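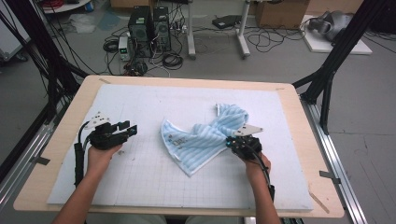
How to Do a Move-In Inspection on Your Apartment

Applies to: Kadudell Flats, Rollano Court and the Nukum Street townhomes
Last updated: Thursday, April 3, 2025

Your move-in inspection is the record we go back to when you leave. Anything written on it was there before you. Anything missing from it is hard to argue over later. Set aside 40 minutes and do it before the furniture arrives, while you can still see the floors and the backs of the closets.

What you need

The inspection form from your welcome folder (8 pages, two copies)
A pen
A phone with a charged battery
A phone charger or small lamp for testing outlets
A tape measure, if you have one

Step 1. Fill in the top of the form

Write your unit number, the date you picked up your keys, and how many keys you were given. Include mailbox keys and the garage remote. Rollano Court residents should also write down the number printed on the entry fob.

Step 2. Start at the front door

Open and close the door, then lock it from both sides. The deadbolt should turn without you having to lift or push the door. Look at the weather strip along the bottom. If you can see daylight under it, write that down.

Step 3. Walk each room in the same order

Pick a direction and stick with it: walls, ceiling, floor, windows, closet. Be specific on the form. "Scratch, 6 inches, left of bedroom window" is useful. "Wall damaged" is not. Small nail holes that have been filled and painted don't need to be listed. Stains on carpet do, even faint ones.

Open every window and check that it locks. Screens get bent during turnover more often than anything else, so look at the corners.

Step 4. Kitchen

Turn on each burner, one at a time, then the oven. Run the disposal with the cold water on. Start the dishwasher on a rinse cycle and leave it going while you do the next room -- come back and check the floor in front of it when it finishes. Pull out every drawer all the way. Look under the sink with your phone light.

The Nukum Street kitchens have a shutoff valve behind the lower left cabinet panel. Find it now, and don't force it if it is stiff. Put it on the form and we will loosen it.

Step 5. Bathroom

Fill the sink, then drain it. Run the shower hot for a few minutes. Flush the toilet twice and listen for it to stop filling. Check the caulk around the tub for gaps.

Step 6. Outlets, lights and alarms

Test each outlet with your charger or lamp. Some living room outlets are controlled by a wall switch, so try the switch before you mark one as dead. Press the test button on every smoke alarm.

Step 7. Take pictures

One from each corner of each room is enough, plus a close-up of anything you wrote down. Most two-bedroom units come out to 16 wide shots. Email them to yourself the same day so they carry a date.

Step 8. Sign and return

Sign both copies. Keep one and drop the other at the Usman Avenue office or in the rent slot after hours. We need it within 6 days of key pickup. If you find something after you turn it in, send a note with your unit number and we will attach it to your file.

Repairs

The form is not a work order. If something needs fixing, submit a maintenance request as well -- water leaks and door locks go first. Paint touch-ups are usually scheduled for September, when the crew does all three properties.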